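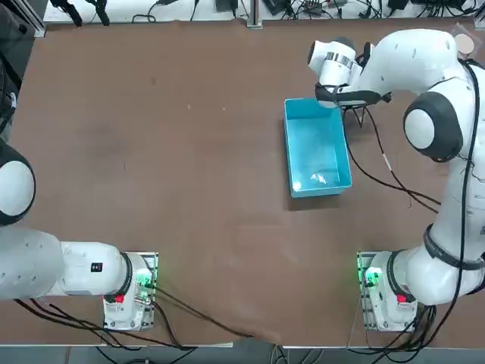

Yvette Lapointe demande si on garde la ligne « bacs » dans la tournée, vu qu'on l'avait sautée en juin et que personne ne s'en est plaint. Elle trouve aussi que la liste est trop longue pour un passage du matin. Réponse : oui on garde, et j'ai raccourci le reste.

Rubrique : Hygiène et sécurité > Tournées > Postes de table
Août 2023 – par Weronika Szulc

Tournée faite vite, entre deux réunions. Je mets OK, À REVOIR ou NON, et un mot derrière quand il y a lieu. Ce qui est noté NON se traite avant la prochaine tournée.

1. PLATEAU DE TABLE

Surface – OK. Éraflures légères, plaques plus claires par endroits, rien qui accroche le chiffon. Les petits points pâles : essayer de les gratter à l'ongle, pas à la lame svp.
Chants et angles – OK. Passer la main dessous aussi, on oublie toujours.
Stabilité – À REVOIR. Ça bouge un peu quand on s'appuie côté fenêtre. Cale à reprendre, celle en carton ne compte pas comme une cale.
Produit de nettoyage – OK, flacon Pimley étiqueté, bouchon fermé. Le deuxième flacon sans étiquette est parti à la benne.

2. BACS

Bac bleu clair, sur la table – gardé dans la liste, voir plus haut. À contrôler à chaque passage : fond, bords, fissures aux angles.
Bacs de réserve (étagère Norndale) – À REVOIR. 2 bacs avec un bord fendu, mis de côté. Ne pas les remettre en service avec du ruban adhésif, ça coupe quand même.
Empilage – OK. Pas plus haut que l'épaule.
Contenu étiqueté – NON. Étiquettes effacées sur toute la rangée du bas. Weronika refait les planches (c'est moi, donc pas avant lundi).

3. CÂBLES ET ALIMENTATION

Câbles noirs posés sur le plateau – À REVOIR. Ils traversent vers le bord avant de la table. Demande : les ramener vers l'arrière ou les prendre dans une gaine, avec assez de mou. Rien ne doit être posé dessus en attendant, ni bac ni classeur.
Gaines et fiches – vérifier à la main, hors tension, sur toute la longueur. Fait en partie seulement, je n'avais pas la clé du coffret.
Multiprise sous la table – NON. Posée par terre, à remonter. Déja signalé en juin.
Passage au sol – OK. Bande libre de presque 300 cm devant les postes, mesurée au ruban.

4. FIXATIONS

Platines carrées sur la table – serrage à contrôler à la clé, pas à l'oeil. Si une vis tourne, on arrête et on le note, on ne resserre pas « en passant ».
Boutons rouges – accès dégagé, rien devant. Essai à faire par l'équipe du poste, je ne le fais pas moi-même. Date de l'essai à reporter sur la fiche du poste.
Visserie de rechange – OK. Boîte Terkov, rangée, couvercle qui ferme mal mais bon.

5. AUTOUR DU POSTE

Éclairage – OK. Un tube clignote au fond, signalé.
Température – 28 °C relevés en fin de matinée. C'est beaucoup. Ventilateur demandé à Szczepańska, toujours pas de retour.
Extincteur – OK. Visible, plombé, contrôle à jour.
Trousse de secours – À REVOIR. Plus de pansements moyens, compresses OK. Racheter une boîte de 200, les petites partent en une semaine.
Issue – NON au premier passage, un chariot devant. Déplacé tout de suite, donc OK, mais c'est la même histoire que la dernière fois.

COMMENTAIRES

Yvette : pour les étiquettes, peut-on passer aux plastifiées ? Le papier ne tient pas au nettoyage.
– Oui, si quelqu'un retrouve la plastifieuse.

Yvette : la cale, je m'en charge. Par contre je ne touche pas à la multiprise.
– Très bien, il ne faut surtout pas. Demande d'intervention envoyée, je relance.

Yvette : et la ligne « stabilité », on la fait table chargée ou vide ?
– Telle qu'elle est le jour de la tournée. On appuie des deux mains sur chaque angle, doucement, et on regarde si un pied décolle. Je l'ajoute à la fiche.

Yvette : deux signatures ou une seule ?
– Une seule suffit pour la tournée courte. Les deux c'est pour la trimestrielle.

À reprendre au prochain passage : cale, multiprise, gaine pour les câbles, étiquettes du bas, pansements. Fiche papier dans le classeur gris, la version d'avant est a jeter.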